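News > Community > Press Releases

Tangate Neighbors Program Honors 11 for Community Service

TANGATE, July 31, 2018 – The Tangate Neighbors Program has named 11 residents to receive its summer service awards. The awards go to people who give their time to local clubs, food pantries, youth teams and senior services.

The program received 129 nominations this year. Winners will get a certificate and a $250 grant to pass on to a local group of their choice. The grants are paid for by Keton, a hardware supplier based in Tangate.

Brenda Cabral was chosen for her work with the Velent Street ride service, which takes older residents to medical appointments. She has driven for the service for 10 years and now trains new drivers.

"I started with one trip a week for a neighbor who had given up her car," Cabral said. "Then her sister needed a ride, and it went on from there. We could use more drivers on weekday mornings."

Darius Pană was recognized for running the after-school reading hour at the Chuang Library. Pao-chu Tsai and Chak-lun Cheung share an award for the winter coat exchange, which they set up 2 years ago – it now serves families from both sides of the river.

"Most of the people on this list were put forward by someone they had helped," said I-hsuan Tai, director of the program. "The letters were short and to the point, and they made our job hard."

The full list of winners is posted at the program office and at the Chuang Library front desk.

We use cookies to improve your visit. By continuing to use this site you accept our cookie policy. Accept

Residents who would like to drive for the ride service can pick up a form at the program office. A valid license and proof of insurance are required, and new drivers go out with an experienced one for their first trips.

Shares: 38 | Comments: 0 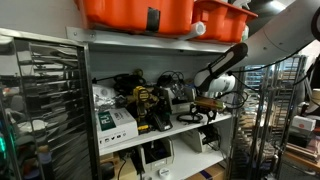 Forms for the coat exchange are kept at the same desk.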